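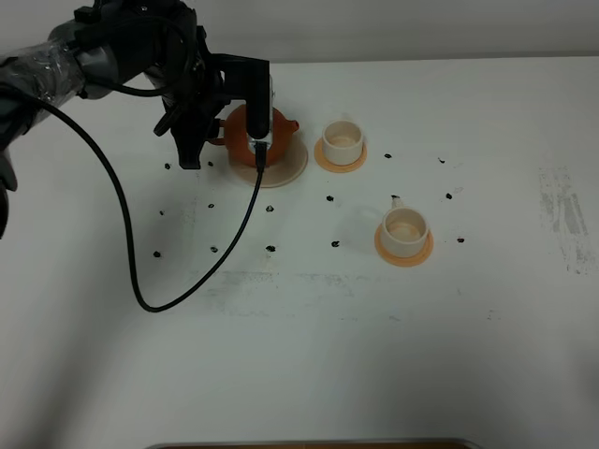 3.2 Tea Service Items and Placement

Print this page | E-mail this article
20th June | Yi-chun Sin and Darcy MacPherson

Figure 4. Teapot on its saucer, with the white cup to the right.

The tea service items in the Breathnach set were selected for differences in outline and color. The teapot (Figure 4) has a squat, rounded body, terracotta-orange and slightly glossy, and a short spout. It is placed on a pale beige saucer noticeably wider than its base, with the spout directed toward the cup. The cup is short, wide and cylindrical, cream-white outside and slightly tan inside.

Placement was treated as a variable in its own right. A total of 200 layouts were recorded on the white tabletop, of which 39 were excluded under the criteria in Section 2.4. Spout direction was coded relative to the cup, and handle side was coded separately. Layouts in which the saucer extended past the table edge were not coded.

Contrast between the cup and the tabletop was low in all layouts. Outlines for the cup were therefore drawn by both authors and compared; 18 required a second pass. The teapot outlines were drawn once. Labels follow the Gonero scheme, which lists a saucer as a separate item even when another item stands on it.

Contact: Darcy MacPherson, Stelanus
Copyright Stelanus. All rights reserved.
Back to top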